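Name Labels on Kids' Clothes, One Season In

I bought two sets of clothing labels at the start of September. The school in Drekinbridge requires a name on every garment, and the swim club asks for the same. My son had already lost a rain jacket, two hats and one sock of nearly every pair he owned.

The first set was Truline, an iron-on type. The second was Flevora, a stick-on that goes over the care tag. I put 18 Truline labels on shirts and pants and used Flevora on everything with a lining, plus the swim bag.

Iron-on takes longer. The instruction sheet calls for dry heat on a hard surface, no steam, and a sheet of baking paper on top. I pressed each label for 30 seconds and left it alone until it had cooled. My first two went on over a side seam, and both had a loose corner within a week. On flat cloth the bond is much better. Inside the back of the neck works, and so does the inside of a waistband if the elastic is not gathered there.

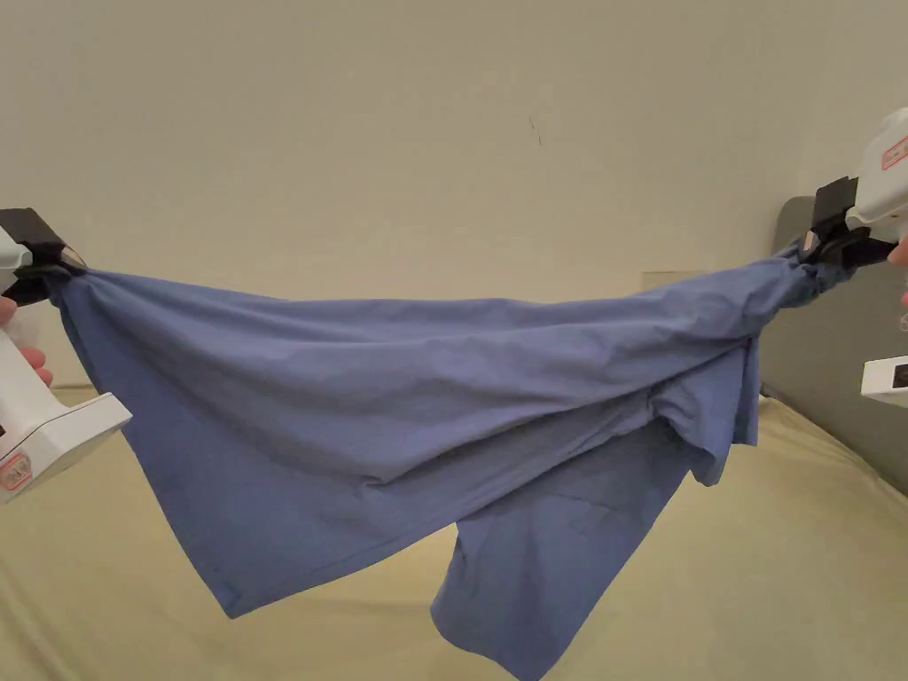
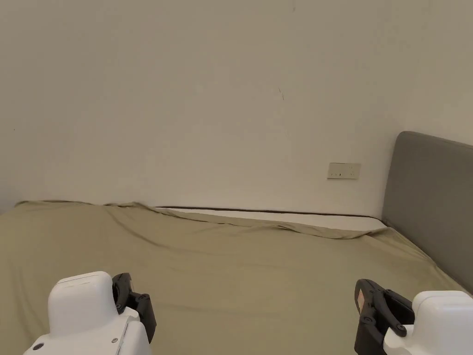

Top: blue cotton-like cloth, matte finish. Bottom: the bed with its olive-khaki sheet.

Stick-on labels take a few seconds each. They hold to a smooth woven care tag and fail on anything ribbed or fuzzy. The maker says to wait a day before the first wash. I skipped that on the swim towel and found the label in the lint filter.

Results after eight washes, all warm, tumble dried on low: 16 of the 18 iron-ons are fully attached, the exceptions being the two on the seam. The print is still sharp. The stick-ons have faded a little at the edges but can be read.

Obadia Simiyu, whose daughter swims in the same lane, uses a Laaksonen laundry pen and writes on the tag. It costs far less than either of mine. The ink spread on his nylon items and stayed clean on cotton.

For next year I will order iron-ons again, in the smaller size, with surname and phone number only. The pen will do for socks. I still have not found the rain jacket.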